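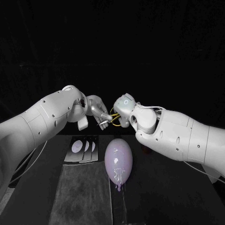
Dennis Pilkington wants it on record that a checklist this long for a control stack means the control stack isn't finished. Noted, Dennis. It isn't. Carry on to item 1.

Pre-run software checklist, two-arm cell, thin-walled objects
Inspected by: Mahsa Soltani
Date: Mar 21, 2024
Build: Jotmont planner, Zovari perception, Pleleck arm drivers

1. Emergency stop cuts both arms from one button.
PASS. Tested from the console and from the wall. The console still plays its cheerful little chime when you hit it.

2. Force limit loaded from the config file and read back from the driver.
PASS, second try. The file said 5 newtons and the driver said 50. Somebody had typed the override by hand and gone to lunch. Read it back every time, even if you typed it yourself. Especially then.

3. Arm-to-arm collision check active while both hands share a workspace.
PASS with comment. The planner treats the hands as two polite strangers and keeps them apart, so any task where they have to meet needs the exemption zone. The zone must close again when the task ends. Kirsty Treloar to add a timeout.

4. Tool geometry attached to the planning model.
FAIL, then PASS. With no tool attached the planner believes a hand stops at the fingertips. Scissors do not stop at the fingertips. Blade model attached, 10 mm margin added, rerun clean.

5. Perception confidence on shiny or see-through material.
CONDITIONAL. Glare on a balloon comes back from Zovari as a hole in the balloon, reported with 90 percent confidence. Clear tape comes back as nothing whatsoever. Until the April release, the operator confirms the grasp point on screen before the arms close in.

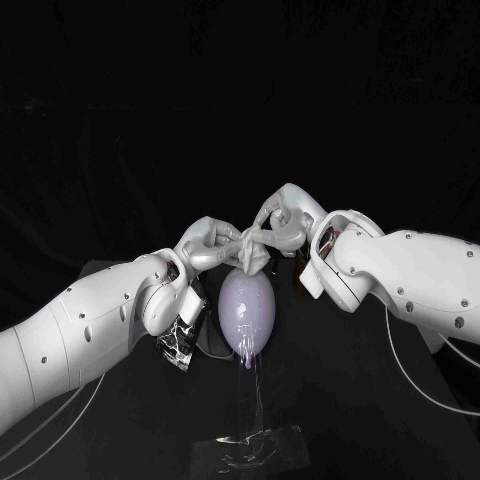

The confirm dialog also needs a bigger "no" button. At present "yes" is large and green and "no" is a gray word in the corner, and I have watched two grown engineers approve a grasp on the tablecloth of the simulator.

6. Shared-grasp controller: one arm leads, one follows.
PASS. Check the role flag after every restart. If both arms think they lead, they pull. If both think they follow, they wait for each other until the watchdog fires - very courteous, no use to anyone.

7. Cable slack included in the joint limits.
PASS. Wrist rotation capped in software. Please leave the cap alone.

8. Logs written, clocks matched.
FAIL. The left arm's log runs ahead of the right's, so on paper the left hand reacts to things before they happen. Seren Bellis has the ticket.

9. Recovery routine opens fingers slowly after a fault.
NOT TESTED. It's waiting on item 8.

Result: supervised runs only, reduced speed, items 5 and 8 open. Sign-off from Sibel Canpolat needed before anyone touches the speed slider. Dennis may sign too, if he has finished commenting.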